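Home & Habits | Features

The Long Life of the Blue Cloth

Every kitchen has a cloth that was bought for something else. Mine is blue, and it came into the house to polish a piano we sold in October. 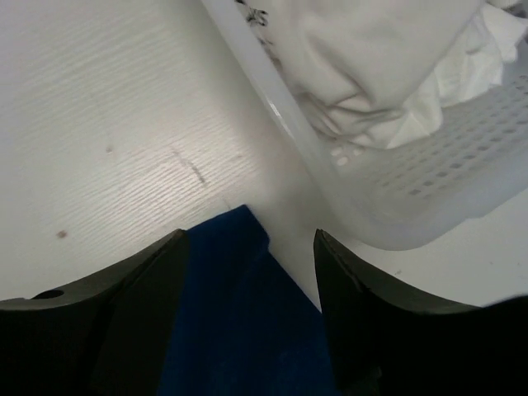
I mention the piano because Aaliyah Cormier, who runs the Saturday folding class above the old bank in Dronbridge, believes a cloth should have one job and keep it until death. She owns 60 of them. They live in a shallow drawer, edges to the front, and she can tell the glass cloths from the shoe cloths by touch, a talent I'd hoped to be spared a demonstration of.

Her method takes six minutes to teach and most of a morning to discuss. Lay the cloth on a pale table, where the lint has no place to hide. Smooth it from the middle with the side of your hand. Fold in half, then in thirds, and stand it up. If it falls over, you have folded a lie, and you start again.

Mine fell over. It fell over again at home, on the worktop, with the kettle watching.

I have since moved it to the drawer with the takeaway menus and the spare fuses, where it leans on a ball of string and looks perfectly upright from the door.

We use cookies to improve your visit. Accept | Manage settings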